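4. Recording demonstrations in homes

This section covers recording with the hand-held gripper in a private home. It assumes you have finished the calibration in section 3 and that the gripper shows up under its own name in Sisay, the recording software. If it does not, go back to 3.6 before you travel.

The protocol was written for the Veltwood study, in which one policy is trained on bowl and dish handling from many homes and then tested in homes it has never seen. Keep to it even when a step seems fussy. The first round of recording was done without a fixed protocol and 40 episodes had to be thrown away when the start poses could not be matched.

4.1 Before you start

1. Charge the gripper battery fully. A full charge lasts through one home visit with normal breaks.

2. Check that the fingers open and close freely over their whole travel. Do this slowly, with nothing between them.

3. Wipe the lens with the dry cloth from the kit. Do not use a sleeve or kitchen paper.

4. Walk through the rooms with the householder and agree where you will record. Ask for papers, screens and family photographs to be put away. Leave everything else as it is. Clutter is wanted in the background, and a tidied room is of less use to us than a lived-in one.

5. Open a new session in Sisay and enter the home code. Never enter a name or an address.

Note: Pets may stay in the room if the householder is happy with that. Stop if an animal comes between the fingers and the object, or if it seems upset.

4.2 Setting the grip on a bowl

The held-bowl pose is the start pose for tasks B1 to B4. It is recorded on its own before the first task so that the tracker has a clean reference for the object in the hand.

1. Place the bowl within easy reach. Make sure that it is empty.

2. Open the fingers fully and bring the gripper in level.

3. Close on the lower part of the bowl, below the basin. Do not pinch the rim. A rim grip hides the inside edge from the camera and the tracker will drift.

4. Squeeze until the fingers stop moving, then hold. Extra force does nothing for the recording and may chip a glazed foot.

5. Lift slowly, keeping your free hand under the bowl until you are sure of the grip.

6. Tilt the bowl until the inside can be seen in the live view. Hold for a slow count of 2, then press the trigger button once to mark the pose.

Caution: Glazed bowls are slippery. Work over a table or a rug where you can, and use your free hand whenever you walk.

4.3 Checking the view

Look at the live view before you record anything further. The bowl should be near the middle, with both fingers in sight and part of the room visible behind it. Bright spots on the glaze are acceptable. The tracker treats them as noise as long as most of the rim is clear. Blur in the background is also acceptable, but the bowl itself should be sharp.

Record the pose against at least two backgrounds in each home. Both views here are usable.
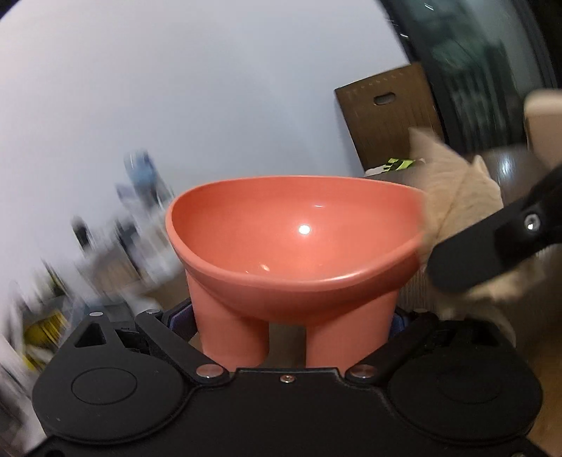
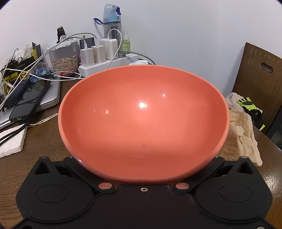
4.4 Recording the tasks

1. Choose the task in Sisay and wait for the tone.

2. Start from the held-bowl pose each time, including after a failed attempt.

3. Carry out the task at your normal speed. Do not slow down for the camera.

4. Press the trigger button to end the episode, then mark it as complete or failed. Keep the failed ones. They are used to train the success detector.

5. Change the background after every tenth episode.

4.5 How much to record

The current policy was trained on 301 episodes, of which 278 passed the tracking check. In the Jadurgate test homes, adding new rooms helped more than adding further episodes in a room we already had. If time is short, move to another room and record fewer in each.

Upload the session to the Nostside server on the same day and leave the copy on the gripper until the upload shows as checked. Questions about the tracking check go to Imani Kariuki. Include the home code and the episode number.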